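Support > Trurby branch > Tickets > 3932

Shelf label sync fails at store 10, Modville. Opened 23 May 2021.

Price updates from the Mamard server reach the gateway but stop there. Log shows error 4 — queue full at 1000 entries.
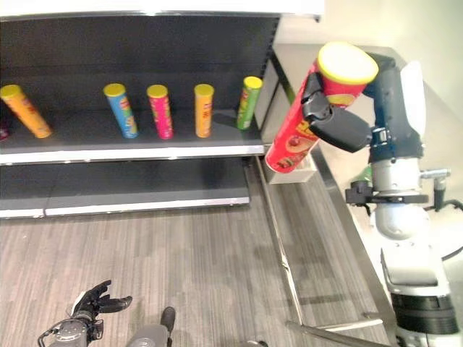

Snack bay, upper shelf.

Restarted gateway, no change. Cleared the queue by hand; it filled again overnight. Pryor confirm the December firmware does not drop expired jobs. Asked for a patched build.

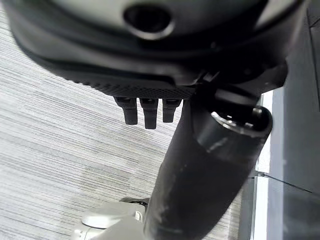

Close view, same visit.

Patched build loaded on the test gateway only. Queue stable so far. Leave ticket open until the live unit is done.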